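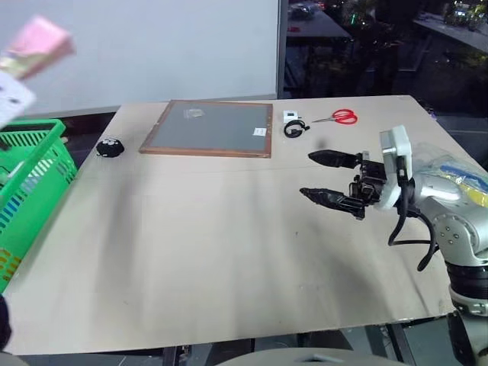

This site uses cookies to remember your language. Accept / Settings

Akande Wall Clock Kit: Set-up Guide
Section 4. Placing the movement and the hands
By Gladys Mwakalinga, August

Before you start, please wash your hands and take off rings. The dial scratches very easily, and a scratch can not be polished out.

1. Lay the dial face down on a soft cloth.
2. Put the rubber washer over the shaft of the movement. The flat side goes to the dial.
3. Push the shaft through the hole from behind. The hanger must point to the number 12.
4. Turn the dial over and screw the brass nut by fingers only.

CAUTION: Do not use pliers. Too much force will bend the shaft and the clock will stop each hour at the same place.

5. Press the hour hand on, pointing to 12. Then the minute hand, also to 12. The second hand comes last.
6. Turn the minute hand slowly through one full round. The hands must not touch each other.

Note: Kits with the 80 mm second hand have a small counterweight. Keep the paper sleeve on it until step 5 is finished.

7. Insert the battery and leave the clock flat for two hours before hanging.

If the clock loses time after this, repeat step 6 and look for a hand which is rubbing. Spare washers are in the Paltari bag, four pieces.

Questions about this section: Bello Haruna, Grendis customer desk, closed on Friday afternoon.

© Grendis. All rights reserved. Back to top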